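How do you teach a robot to open a door?

From the children's pages of the Nasution Learning Workshop, Gisurgate

You can open a cabinet door without thinking. Your hand knows how far to reach, how hard to pull and when to let go. A robot knows none of this on its first day. Somebody has to show it.

One way is remote control. A person sits at a desk and moves two handles, and the robot arm copies every move. It is a little like a video game, but slower. At our workshop a beginner needs 40 minutes to feel comfortable with the handles.

The other way is to show the task by hand. For this you do not need the whole robot. You only hold its "fingers" – a tool we call a hand gripper. You carry it to the thing you want to move, close the fingers, do the job and open them again. A camera on the tool records what the fingers are doing.

What do the parts do?

The orange pads are the soft part of the fingers. They have small ridges, like the bottom of your sneakers, and they help to hold smooth things.

The little black-and-white squares are markers. A computer can find them easily in a picture, so it can work out where each finger is and how wide the gripper is open.

Why so many times?

If you show the robot only one time, it learns only that one time. Move the bottle a bit to the left, and it is lost! So we repeat. In January our team made 401 recordings of small jobs, and each time we changed something. A good recording is short. Ours must be under 90 seconds, and the person should move calmly, as if carrying a full cup of soup.

Mistakes are allowed. If you drop something, you say "again" and start from the beginning.

Try it at home

Take a pair of kitchen tongs and move 5 socks from one chair to another. Use only the tongs, and keep your other hand behind your back. Then let a friend watch and copy you exactly. Was it easy to copy? Which moves were too fast to see?
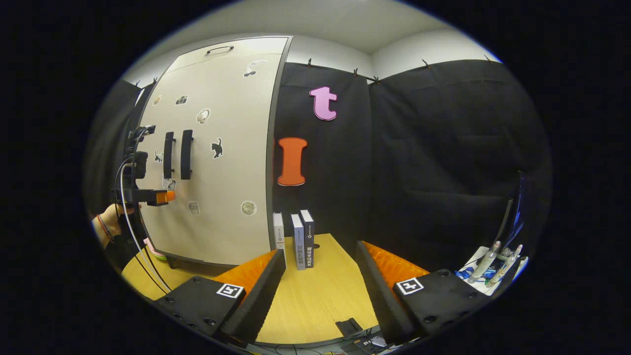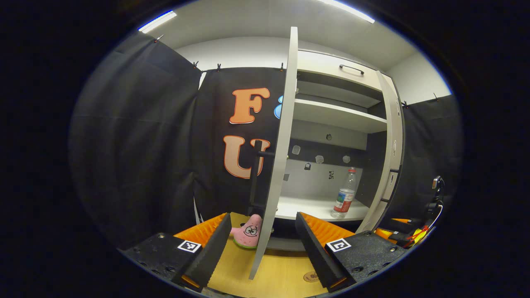

Hand grippers at the practice table, with the fingers open.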